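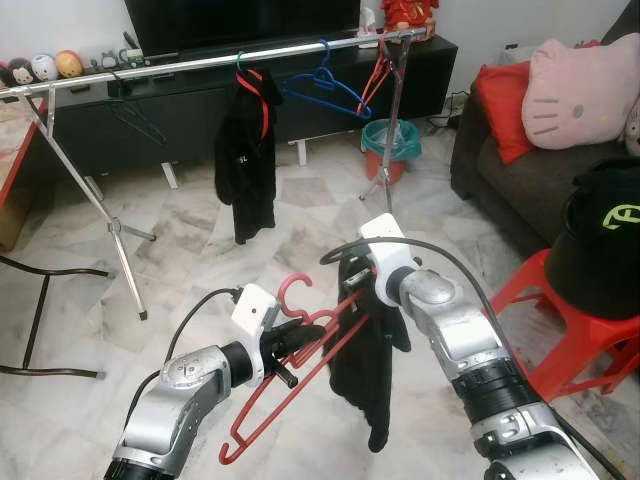

5/4/25

Started at the two-arm cell just after breakfast. The hanger task has been stopping on left gripper faults since the marble floor was washed and the base went back in a slightly different place, so the morning went on the base and the afternoon on the cables.

Base first. Slackened the four feet, put the level across the mounting plate and found it low at the back left. Marble looks flat and isn't. Packed that foot with a 100 micron shim, nipped everything up in a diagonal order, checked again. Good in both directions. Marked the foot positions on the tiles with tape so whoever mops next can put it back.

Distance from base to clothes rack had crept to 900 mm. Wyn Lewis wrote 600 in the setup sheet in January, but that was with the old rack, and at 600 the right elbow folds too far and the wrist runs out of travel on the red hangers. Left it at 900 and corrected the sheet. Initialled it.

Zeroed both arms. Right arm repeated well. Left arm joint 4 was out by a small amount, the same direction as last time. Re-zeroed and logged it. If it drifts again I will ask Heledd Hughes to look at the encoder before we blame the software.

Cables. Both gripper leads run in an open loop from the housing back over the arm. The left one had been tied too short at the lower clip and was pulling at the connector when the wrist rolled inwards. Moved the clip back one segment and gave it more slack. Right one left alone. Rolled both wrists slowly to their limits with a hand on the stop, no snagging. Connector on the left shows light wear on the latch. Spare ordered from Skarkden.

Gripper fingers wiped with isopropyl. Some black lint on the pads, from the garments I assume. Closing force on the left brought down one step: it was bending the plastic near the hook, and a bent hanger sits crooked on the rail. Right kept as it was, as it has to hold the bar and the cloth together.

Ran the handover by hand control with a black garment on a red hanger. Left near the hook, right on the upper bar. Tried it at half speed and then at normal speed, about 4 minutes altogether. No fault raised. Not enough to call it fixed.

Nanami Yokoyama wants the green hangers included next. Told her after the latch is changed.

To do: connector latch, left. Re-check base level after a week. Torque on rack leg bolts. Ask Arlindo where the small hex keys went.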